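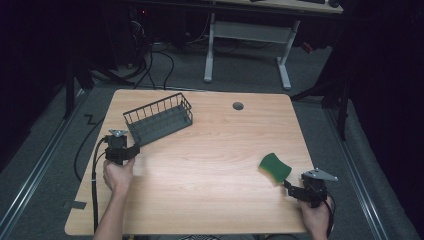
Setting up the table for visitors

I've run the open day demo at Grurasano often enough now to have a set-up I trust, so I'm writing it down for Iqra and anyone else taking a turn. Your visitors will want to try the grippers straight away (who wouldn't!), but get the table right first. Keep it nearly bare — a wire basket, a green-and-yellow sponge and the two hand-held grippers are plenty to be going on with.

1. Check that the table stands square between the floor rails.
2. Put the basket down at an angle. A perfectly straight one makes the job look too easy.
3. Set the sponge near the right front corner.
4. Run each gripper's cable down its own side of the table, left to left and right to right.
5. Start the Taso recorder and wait for 2 beeps.

Note: Ankit likes to start the recorder before the visitors sit down. I don't, but either works.

CAUTION: Keep fingers clear of the jaws when you hand a gripper over. Pass it handle first.
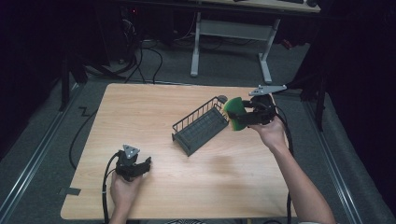
Letting a visitor have a go

Most people are far better at this than they expect, and I love watching them find that out. Show them the sponge job yourself before they try. I hold the sponge in the right gripper, by the end of the rack, and keep the left one low and empty over the table. Then it's their turn!

6. Let them squeeze both handles a few times with nothing in the jaws.
7. Ask for slow moves.
8. Save the run under the next free number. We finished the January visit on 432.

CAUTION: If a cable goes tight, stop and free it by hand. Never tug on the gripper.

Questions? Ask Harsh Saxena at the front desk, extension 132.

This site uses cookies to remember your settings. Accept | Manage

Contact us | © Grurasano | Back to top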